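Clorkon Water Flosser: Two Months In
Posted 2019-03-09

I bought the Clorkon after my hygienist told me, again, that I was missing the back molars.
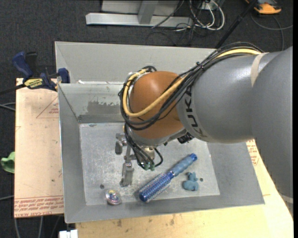
Regular floss never worked well for me. I have a bridge on the lower left side and the thread catches on it. Before this I used the Grillow cordless model, which was fine until the battery stopped holding a charge.

The Clorkon plugs in, so that problem goes away, but it takes up counter space. It has 6 pressure settings. I started on the lowest and now use the third. Anything higher made my gums sore the next morning. The tank lasts almost 60 seconds at my setting, enough for one full pass if you don't stop.

Two tips come in the box. Replacements are sold separately, and the Liltby tips do not fit. I tried. The hose is short and pops back into its clip with some force.

It is loud. I would not run it while someone is sleeping in the next room.

I paid $46. My gums bleed less than they did in the first week, though I have also been brushing longer. I still use a small brush under the bridge.

Good for bridges and crowded back teeth. Skip it if you travel a lot. Four stars.

M. Christodoulou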